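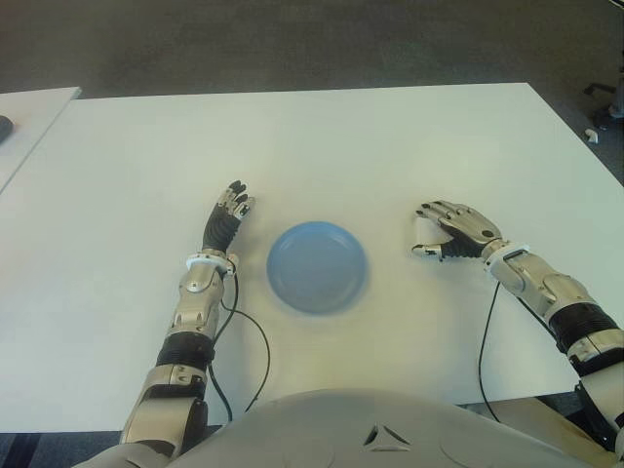 Light blue plate on the white table.

14/06/2026, Narnley bench notebook

Stain work, continued from the May pages. Goal is still the same: find out which of the cleaning routes gets turmeric and tomato out of plastic tableware without dulling the surface. Came in on a quiet day to read the pieces that had been sitting all week and to get the next set started.

Samples are cut coupons in polypropylene and melamine, all from the Flultel sheet. I would like to add whole pieces later, rims included, as the flat coupons tell us nothing about what happens where sauce collects in a corner. Cut edges were sanded and wiped before staining. Marked on the back with scribed letters. Do not use the paint pen again, it came off in the hot bath last time and we lost track of a full tray.

Stain mixes as before:
Turmeric in sunflower oil, stirred warm, strained through cloth.
Tomato paste in the same oil, let down with a little water and vinegar.
Plain oil as the blank.

The oil is now batch 626. Old bottle is finished. I ran the blank on both bottles side by side and could not tell them apart by eye or on the color meter, so I am carrying on without restarting. If anybody disagrees, the leftover from the old bottle is in the small jar at the back of the fridge, enough for one more comparison.

Melamine first. Tomato wiped off nearly clean with dish soap and a soft cloth. Turmeric left a yellow cast that soap did not move. Kamel powder at the label dose, overnight soak, took most of it but the coupons feel slightly draggy under a fingertip where they used to feel slick. Under the loupe there are faint cloudy patches along one edge. Could be residue. Rinsed two of them again in distilled water and left them on the rack to check before blaming the powder.

Polypropylene is worse for both stains. The oil goes in and takes the color with it. Soap did nothing useful. Kamel soak lightened the tomato a fair amount and the turmeric a little. The pieces I put in the south window lost more color than the soaked ones, which matches what everyone's grandmother does with food containers. Yellow went faster than red in the sun, and that surprised me given how stubborn it is in the bath.

Question for the group: is window light repeatable enough to report? I think not. It was cloudy for part of the week and the coupons nearest the window frame were in shade until late morning. I propose we build a plain box with a UV lamp and a fan and use the window only as a rough check. The fan matters. In May the coupons under the lamp got warm enough to bow and then the meter would not sit flat on them.
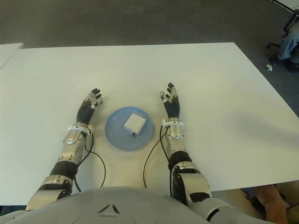 Same plate, seen from the seat.

Wash cycling. The Torno machine finished its run of 100 cycles on the unstained melamine. This was the long one we started so we could separate wear from washing and wear from stain removal. Readings before and after are on the sheet taped inside the back cover. Short version: gloss is down everywhere, more on the pieces in the lower rack, less on the upper. Color hardly shifted. I turned the racks over halfway through as agreed, so lower means lower for the second half. I should have labeled that better at the time.

Two coupons on the lower rack had come loose from their clips and were lying against the heater guard. One has a brown line across it. Took both out of the averages and put them in the reject bag. The clips need replacing before another long run. The spring type from the old jig held better than these and I would go back to them.

The drain filter on the Torno was full of grit again. It looks like scale. Cleaned it, ran it empty with vinegar, and the note on the lid has been updated. Please check the filter before every run. A clogged one changes how hard the spray hits and we have no way of correcting for that afterward.

Polishing trial. Tried bringing back the gloss on three of the worn coupons using wet paper, finishing at 3000 grit, then plastic polish on a felt pad. On the color meter they are close to a fresh piece. By eye they are nice. But when I put turmeric on one of them it took the stain much deeper than an unpolished worn coupon sitting next to it. My guess is that the polishing removed what was left of the hard top layer. One coupon does not prove anything. Repeating with a proper set, and leaving half of each coupon unpolished so both sides get the same oil, same time, same wash.

Room notes. The back room was at 17 C when I came in, cooler than the rest of the week's readings. The stain mixes had thickened a little. Warmed them in the water bath and stirred before use. The log on the wall has a gap for two nights, dead battery in the logger. I put in a fresh one and set the clock.

Also, the color meter drifted on the white tile between the first and last readings. Small, but it was all in one direction. I went back and recalibrated partway, and there is a line in the sheet at the point where I did it. Readings above the line should be treated with some care. It has done this before when left on the charger all weekend, so unplug it when it shows full and let it sit a while before calibrating. 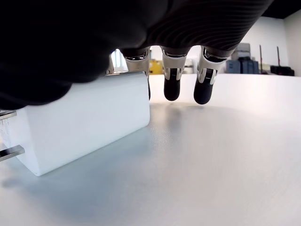 Charger, close up.

Set up for the coming week, now on the bench:
Polypropylene, turmeric, baking soda paste against Kamel soak.
Polypropylene, tomato, same pair.
Melamine, turmeric, half polished as above.
Blanks of each.

All covered with foil. Do not lift the foil to look. The stain dries at the edges and makes a ring.

I left hydrogen peroxide out of this set. The bottle on the shelf was opened long ago and I do not trust its strength. New one is on the order list, along with distilled water, nitrile gloves in medium and more of the lint-free wipes.

Things I am unsure about: whether cloth-straining the turmeric gives the same strength each time. The last batch looked paler in the beaker. A drop on filter paper next to a drop from the previous batch would be a quick check and costs nothing, so I will start doing that and taping the papers in here.

The rinsed melamine pair, checked before leaving: cloudy patches still there on one, gone from the other. Same powder, same soak, same tray. Put them both back on the rack, scribed side down, and will look at them again under the lamp.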